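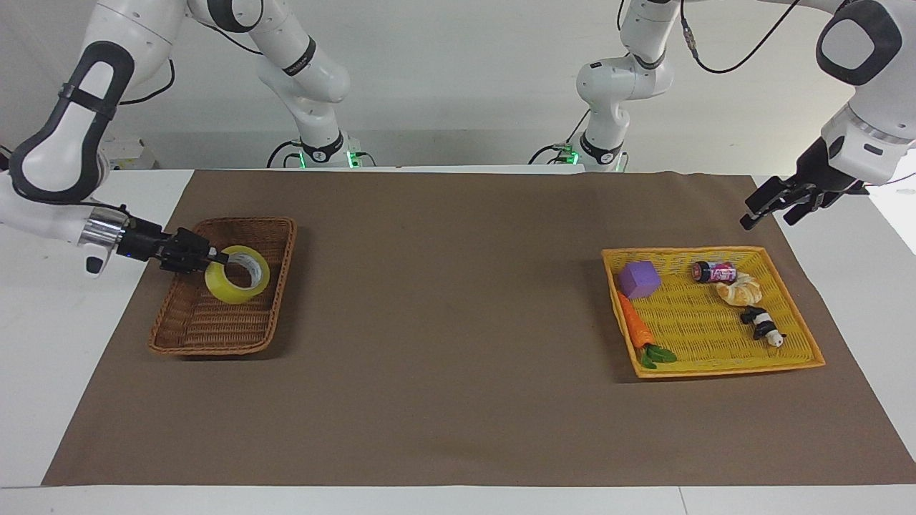 Basket sorting task, right arm holding the tape roll in the wicker basket.

Plurnurex Basket Sorting

Student project, Kirkegaard robotics club. README for the recordings and the code that goes with them.

What it is

A two-arm setup moves small objects between two baskets on a brown mat. The operator drives both arms by hand and we record the joint positions, the gripper state and the fixed camera. The recordings are used to train a small policy that tries to do the same task by itself. We enter it in the Stisico student round in February.

Contents

recordings/ — one folder per episode, numbered in the order they were taken
labels.csv — episode, object, start basket, goal basket, result
train/ — training script and config
tools/replay.py — plays an episode back on the arms at half speed
notes.txt — Suqin's log of what was changed and when

There are 100 episodes. Of these, 12 are marked "fail" in labels.csv. Please leave them in the folder. The training script skips them unless you pass --use-failed.

Objects

Yellow packing tape, purple foam cube, toy carrot, small can, toy croissant, toy panda. The tape is picked up by the rim. Other grips were tried and are labeled "grip_other".

Left and right

All names in the files are from the robot's side. The robot's right arm is on the left of the camera view. Two people have mixed this up in labels.csv already, so check before you edit. Episode 23 was fixed by Elis.

Running an episode

1. Set both baskets on the mat.
2. Check that the collars at the base of both arms are green.
3. Start the recorder, then move the arms. If you start moving first, the episode has no rest pose and has to be thrown out.
4. Fill in the row in labels.csv before you start the next one.

Known problems

The camera clock drifts against the joint log in the first recordings. The script align.py corrects it, but the last second may still be off.
The can rolls when it is put down on its side. We have no fix for this yet.
Replay does not check for objects in the way. Keep a hand on the stop button.

People

Recording: Mared Meredith, Elis Prosser
Training code: Suqin Mao
Labels: Elin James
Club advisor: Vratislav Holub

Use

Free for other school clubs to use. If you add episodes, send them to Elin with your own labels file and do not renumber ours. The club meets on Sunday in the Preltholm workshop.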